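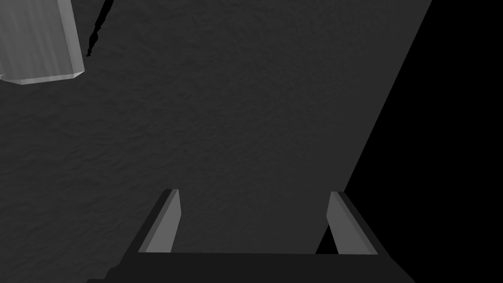 Hadi Najjar wrote in to ask whether the missed stop on the Rindness arm could have been a slow controller. The logs do not support that reading. The stop command was issued on time, and the limit it was meant to enforce had been entered against the wrong table edge.

The simulation was rerun in February with the same settings, and the fault returned in 7 of 26 trials.

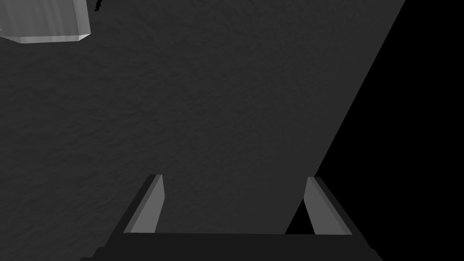

In each of those 7, the planner accepted a path beyond the table without raising a warning. The Listley release will refuse such paths at load time. Until it is installed, the arm at Grirkdale remains locked out.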